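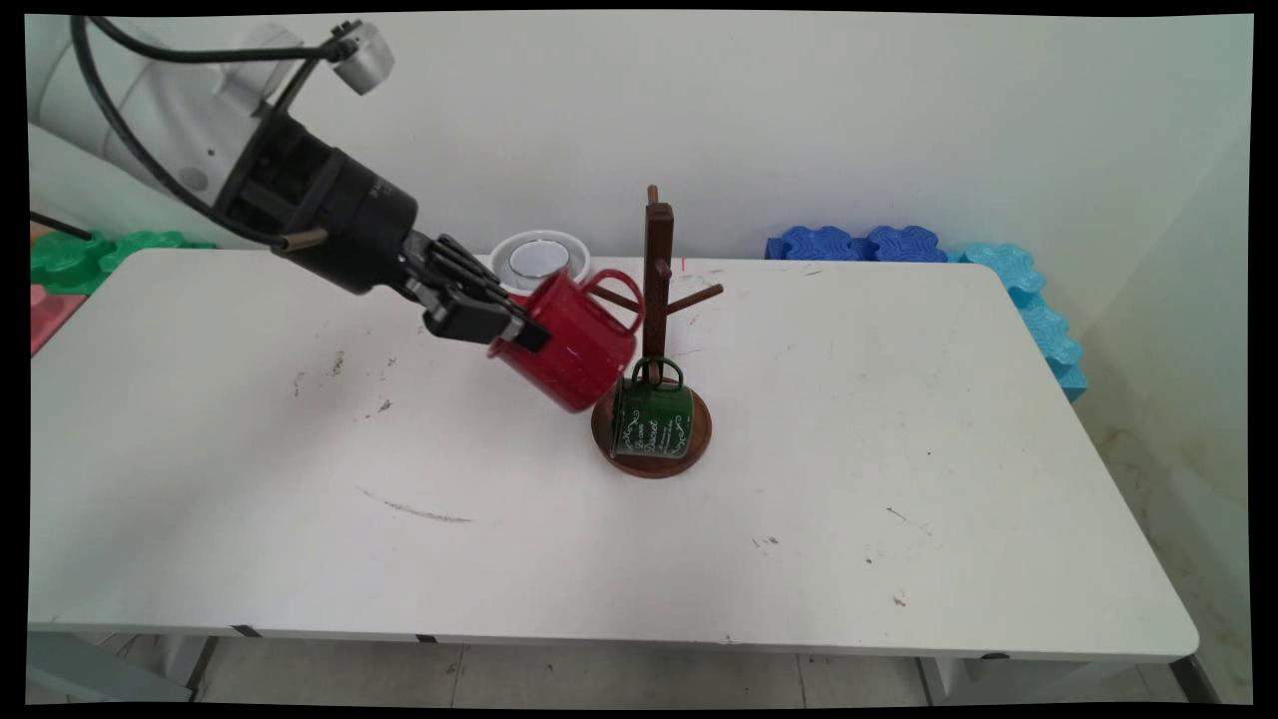
Arm and hand holding the red mug beside the mug tree, side view.

Suvum tabletop handling kit – pre-purchase inspection
Site: Kerkville
Inspector: Graciela Lagos
Date: 21/10/2023

1. Arm mounting bolts, torque marks in line. PASS
2. Emergency stop, 2 stations, both tested. PASS
3. Cable run, upper arm to wrist. COMMENT
The black cable loops down along the arm. Add one tie before the wrist and recheck at full extension.
4. Hand, finger joints and fingertips. PASS
Fingers close on the body of the mug, clear of the handle.
5. Tabletop. COMMENT
White top has gray scuffs and a long curved streak. Cosmetic only. Wipe down before the next inspection.
6. Speed limit in shared mode, set to 400 mm/s. PASS

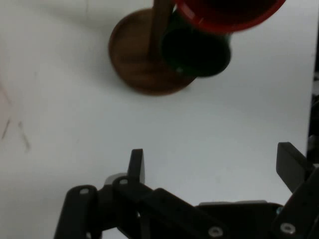 7. Gripper screws and bolt heads, hand check for play. PASS
8. Finger opening, full travel. PASS
Supplier's manual lists a pad check every 8 hours of use. Riku Ebihara asks for this in the service contract – the quote from Distier leaves it out.
9. Stand and mugs, chips or cracks. PASS
10. Warning labels, English. FAIL
Label on the power box is missing. Distier to supply part 41 before sign-off.

Result: hold, pending item 10.
Copy to: Sadao Wada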